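Jundari J4 手持夹爪教学套件（社团版）

首页 / 教学器材 / 夹爪与末端 / 手持类
供货：Lidbridge 教育器材
适用：高中机器人社团、大学低年级选修课、校际抓取赛备赛
状态：可订，四月起发第二批

产品简介

J4 是一只拿在手里操作的两指夹爪。学生握住手柄，自己伸手去夹东西，镜头把过程录下来，录好的片段再拿去训练模型，最后让机械臂照着做。厂家 Jundari 的宣传册上写着“一节课教会机器人收拾桌子”。本店不采用这句话。我们把套件借给几个社团试了一个学期，没有哪个社团在一节课里做到过，连把软件装齐都要用掉一节课。

下面的内容由本店选品组撰写，厂家提供的参数和我们自己看到的情况分开写。买之前请看完“不适合谁”那一段。

套件内容

手持夹爪主体 1 只
黑色指垫 2 副（1 副装好，1 副备用）
广角镜头模块 1 个
标定板 1 块
USB 数据线 1 根，长 2 米
快速入门卡 1 张（中英文）
练习用物件 1 包，多为塑料积木和小杯子

不含机械臂，不含电脑，不含存储卡。产品页以前的标题里有“整套”二字，有两所学校因此下错了单，现已改掉。

厂家参数

有效采集时长：单次充电 4 小时
推荐片段数：每个动作 200 段
配套课程：27 课时
外壳：浅灰色塑料
指垫：可更换
系统要求：见 Jundari 官网，版本变动较频繁

我们怎么看这些数字

先说充电时长。4 小时是只录不传的情况。学生习惯录一段看一段，边录边往电脑里拷，下午活动还没散就得找插座。这不算大毛病，但排课时不要按厂家的数字去排。

再说 200 段。厂家的意思是，一个动作录够 200 段，模型就能学会。借用的社团里，录得最认真的一组录满了，训练出来的结果在自己那张桌子上还像样，换到隔壁教室就开始往空处夹。厂家答复说是“场景多样性不足”。这个解释讲得通，可是入门卡上只写了段数，一个字没提要换地方录。高中生照卡片做，做完发现不灵，很容易以为是自己笨。

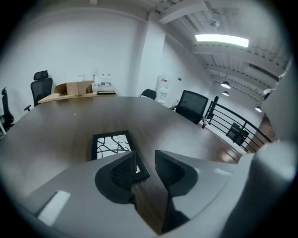 所以我们建议老师把录制任务拆开：同一个动作，至少换三处地方、三个时间段去录，白天开窗帘录一批，晚上开灯录一批，桌面也换一换。段数可以少一些。哪怕最后模型仍然不好用，学生至少能说出它在哪种条件下不好用，这比交一段剪得很漂亮的演示视频有价值得多。

配套课程 27 课时，我们从头翻了一遍。前六课扎实，讲握持姿势、标定、命名文件，都是真会用到的。中间一大段是算法介绍，像是从别处的讲义搬来的，公式很多，和手里这只夹爪关系不大。最后几课是“创新项目”，其实只有题目，没有步骤。按一周一次的社团活动算，一学期上不完，也没必要上完。我们的做法是上前六课，然后直接动手。

关于标定

录制前要拍标定板。学生最爱跳过这一步，跳过了当时也看不出问题，等到训练时才发现整批数据对不上。入门卡把标定放在背面，字还很小。请老师在第一次活动时带着全班做一遍，换过镜头模块之后再做一遍。

标定板不要折，不要过塑，反光会影响识别。丢了可以自己打印，但务必用尺子量过实际尺寸，打印机默认的“适应页面”会把图案缩小。

关于比赛

不少学校是冲着 Fitzsimmons 校际抓取赛来的，这里说几句。上届有 46 支队伍报名，规则允许使用手持设备采集的数据，也允许纯手工编程。赛场的桌子和灯光事先不公布，只靠自家教室数据的队伍会比较吃亏。J4 能不能帮你拿名次，我们不敢讲。目标物件如果位置固定，老老实实写几行定位程序，可能比录数据省事。

希望厂家别再把“获奖队伍使用”印在包装盒上。用过和靠它获奖是两回事，我们问过是哪支队伍、用在哪个环节，至今没有收到答复。

适合谁

已经有一台能用的机械臂，想让学生接触数据采集的社团。
愿意把一个学期花在一个小动作上的指导老师。
做毕业设计、需要自己控制采集条件的大学生小组。

不适合谁

还没有机械臂，打算“先买夹爪再说”的学校。夹爪单独放着，录完数据没有地方验证，热情过不了一个月。
需要在开放日当天出效果的社团。
小学。手柄是按成年人的手做的，小孩单手握不住，指垫闭合时也有夹手的可能。

同类产品比较

Jivanholm 的桌面遥操作套件价格更高，自带一条小臂，开箱就能看到动作，适合做展示。缺点是只能固定在桌上，换场地要整套搬。J4 轻，拿着就走，采集地点自由得多，代价是录的时候看不到机器人到底能不能做到这个动作。学生手腕一转就过去了，机械臂未必转得过去。借用期间，这是作废片段最多的原因。

两种产品都谈不上省心。预算只够一样，又没有机械臂的，我们倾向于推荐 Jivanholm；有机械臂的，选 J4。

保养与配件

指垫属于消耗品，表面磨平后要换，本店单独出售。外壳用干布擦，不要用酒精，标签上的序列号擦掉以后厂家不受理保修。镜头上的指印请用镜头布处理，不少“识别失败”擦一擦就好了。

备用指垫（一副装）：现货
标定板：现货
镜头模块：预订，到货时间以厂家通知为准
加长数据线：缺货

试借

学校可申请试借四周，押金在归还验收后退回。申请时请写明现有机械臂的型号、指导老师每周能投入多少时间，以及打算让学生做哪一个动作。写“探索人工智能的无限可能”的申请，我们会退回请您重填。

退换

未拆封七天内可退。拆封后仅质量问题可换，模型训练效果不理想不属于质量问题。软件问题请先联系 Jundari 技术支持，超过五个工作日没有回音的，把工单号发给我们，由本店代为催促。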